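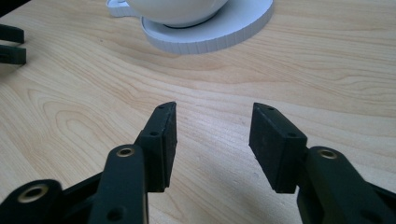
Photo: Titilayo Danladi

Product Review: Brellano Work Table, Light Finish

The Brellano is sold by Grandau as a general-purpose table for offices, studios and shared workrooms. Our department purchased two in March and has used them daily for sorting, light assembly and meetings.

The surface is the strongest feature of this table. The tone is a pale blond, with slightly darker grain that runs in wide ovals in some places and in long streaks in others. The pattern differed noticeably between our two tables, and buyers who need a matched pair should ask to see both tops before delivery. The satin sheen is soft, although strong overhead lighting leaves a bright band across the top that some staff found tiring during long reading tasks. A desk lamp placed to one side was more comfortable.

Assembly required 37 minutes for the first table and 22 for the second. The instructions are clear - the leg brackets are labeled - but the supplied wrench is too short for the inner bolts.

Coffee rings wiped away with a damp cloth. One shallow scratch, left by a metal ruler, remains visible at an angle. Grandau recommends felt pads under equipment, and we support that advice.

Recommended for light and medium use. Departments handling heavy tools should consider a protective mat.

Grandau Reviews Office | Contact | Copyright, all rights reserved | Back to top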